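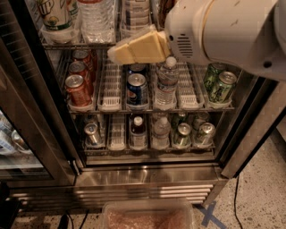
Cooler work with the Huturden arm, middle shelf.

Huturden Cooler Stocking Arm
From Wovier. Sold as a development unit. Updated Wednesday, July 5, 2023

We use cookies to remember your region and to count visits. Accept all | Manage settings

Overview

Huturden is a single robot arm with a two-finger gripper, meant for people who are working out how much of a stocking job a machine can take over. It places cans and bottles in glass-door coolers that use gravity-feed trays. It can also take them out again. It does this slowly and with mistakes, and this page tries to say where the mistakes are.

We get asked most weeks whether a shop can buy one and stop stocking by hand. At the moment it can't. A person with a case of soda and a free hand will finish a cooler well before the arm has finished a shelf. The arm is useful to labs, to equipment makers, and to store chains that want to know what they would have to change before a machine could do the job.

What it does now

The arm places standard cans into an open lane, front to back, with the door already open. It picks the front item from a lane and sets it down in a container or on a flat surface. It handles capped plastic bottles, with more failures than cans. It can tell an empty lane from one with stock in it if the lane is at a height the camera can see into.

It does not open the cooler door. It does not open cases, cut shrink wrap, read date codes, wipe up a spill or move old stock to the front. Those are all part of stocking a cooler, and on most shifts they take more time than putting the drinks in.

Test results

We ran the current software through 1,000 placements in a stocked cooler before we wrote this page. The mix was cans, clear water bottles and a few glass bottles. In roughly 900 of them the item ended up in the right lane. That sounds better than it is. Only 437 were finished without a person touching anything, which includes straightening a can, pushing a tray back, or pressing resume after the arm had stopped itself.

The stops are the expensive part. When the arm isn't sure of its grip it halts and waits. Someone has to walk over, look, and decide. If that person is also running a register, the arm may sit there with its hand in the cooler until the line is gone.

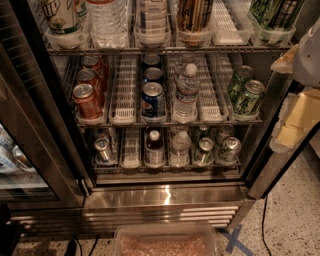

Shiyu Cai wrote to us that the second number was the only one worth printing. "If I have to stand next to it, I may as well be loading the cooler. Tell me how long I can leave the room." We don't have a good figure for that yet. The stops come in bunches. A lane that is slightly out of line will cause several in a row, and then a full shelf may go by with none.

Cai also pointed out that our test had no customers in it. Customers put things back in the wrong lane and lay bottles on top of cans. They hold the door open while they think. We agree, and store conditions are on the list for the next round.

Cans, bottles and everything else

A full soda can is close to the best object a gripper could ask for. It is stiff, it is the same size every time, and it slides. Most of our can failures happen at the lip of the tray, when the base of the can catches and the can tips forward as the fingers let go.

Water bottles are harder. Thin plastic gives under the fingers, and the arm reads the give as a slipping grip and squeezes more. We have turned the force down for this class of item. It helped, and it also led to more drops from the upper shelf, where the arm comes in at a steeper angle. Clear plastic is hard for the camera too. Behind another clear bottle it is harder still.

Glass goes in slowly. The default speed for glass is set low and we ask you to leave it there.

Chip bags, pouches and cartons with slanted tops are not supported. Neither are multipacks. We know that some coolers hold all of these.
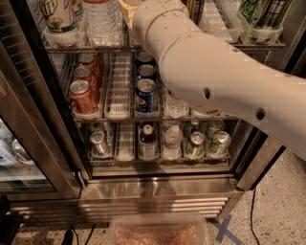

Can the same arm be used at home, for instance to put groceries in a refrigerator?
It isn't set up for that and we wouldn't recommend trying. A store cooler has fixed lanes and a small set of known items, and that is most of why the arm can do anything in it. A home refrigerator has leftovers in bowls, soft produce, a drawer that sticks, and a different arrangement every day.

We hear about homes more than we expected to. People see an arm put a can on a shelf and assume that the dishwasher is next. The motions look alike, but very little carries over. Our software knows where the lanes are because someone measured them and typed them in. Change the cooler and the measuring has to be done again. Diệp, our test partner for small shops, moved one shelf up a notch and lost most of a day to setup.

Reach and shelf height

Middle shelves give the best results. The arm can come in nearly level and the camera sees over the front row. On a top shelf the camera may see only the lower part of the stock, so the arm works from stored lane positions. On a bottom shelf the shelf above throws a shadow and leaves little room for the wrist.

The arm blocks its own view. Once the wrist is inside the cooler, the item being placed and its neighbors on one side are often hidden behind the forearm. The software takes a look before reaching in and again after backing out, and works from the first look in between. If something shifts during the reach, the arm won't know until it comes out. A second camera on the opposite side of the door would help, and a mount for one is being tested.

Setting up lanes

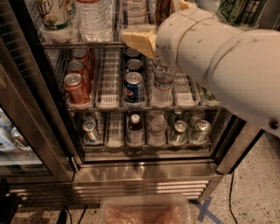

Lane assignment is done on a laptop before the first run. You give each lane an item, a depth and a position, and the arm treats the lane as off limits for anything else. Where you can, leave a free lane next to the one being filled. The empty white tray between the red soda cans and the Pepsi is the sort of gap we mean. With stock tight on both sides, the fingers can brush the can next door while opening. Many stores won't accept this, as an empty lane is lost selling space, and we have no answer for them except that hands are thinner than grippers.

Keep the floor in front of the cooler marked and clear. If you move the arm's base for cleaning, check its position against the marks before you run it again. A small error at the base grows by the time it reaches the fingers. Tie back loose cables on the side where people walk.

What comes with it

One arm, one gripper with a spare set of fingers, a head-height camera, a stop button on a long lead, and the lane setup software. The laptop isn't included. Trays are sold by Fluromico and have to be ordered from them. Other gravity-feed trays will work if the front lip is low, but we have only tested theirs in any depth.

Finger pads wear. Scuffs on the arm casing don't affect anything and aren't covered by the warranty.

Staffing during use

Plan for 2 people the first time you run it, one at the laptop and one at the stop button. After that a single trained person can manage. Don't run it with the public in reach. The arm stops on contact, but it may be holding a glass bottle when it does.

Ordering

Development units are built to order and go out with a setup visit. We ask buyers to send a photo of the cooler with the door open and a list of what goes in each lane. If the list is mostly bags and multipacks we will say so and suggest waiting. Several people have taken that advice. A few bought the arm anyway to work on the bag problem themselves, and we would like to hear from them.

Related items
Huturden spare finger set
Huturden stop button, long lead
Fluromico low-lip tray
Second camera mount (in testing)
Notes from the Diệp shelf trial
Lane setup software, July release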